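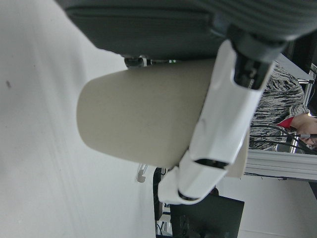 Third year of keeping a record of what we spend on hot drinks away from home. Posting the numbers again as a few people asked after the last one.

Total for the year, two adults: 1,438 pounds. I had guessed half that. Most of it went on weekday mornings at the station in Doltolville, where a flat white now costs more than my bus fare.

Method, for those who asked. I write the amount in a notebook the same day. Bank statements don't work for this, as the café shows up under the same name as the newsagent next door.

We had 198 drinks between us at the station kiosk alone. The rest were split between Aranda on the high street, motorway services and the hospital canteen, which was cheapest by some way.

Begoña Casado asked if I count cake. No. Cake is in the food column and I'm not adding that up.

The discount for bringing your own cup is still small at most places. Aranda takes a bit off if you ask before they ring it up. Ask afterwards and they won't redo it.

Loyalty cards: I lost two and finished one. The free drink had to be used by the end of June and I missed it by a day.

What I changed. I now make coffee at home on Mondays to Thursdays and buy one on Friday. A bag of beans lasts us a bit over a fortnight. I grind them the night before so as not to wake the baby.

Yuxi Cai says instant is fine if you let the kettle stand for a minute first. I tried it for a week. It was better than I remembered but I went back to beans.

Target for next year is to get the kiosk down to 4 drinks a month each. Will post again when I have the first quarter added up.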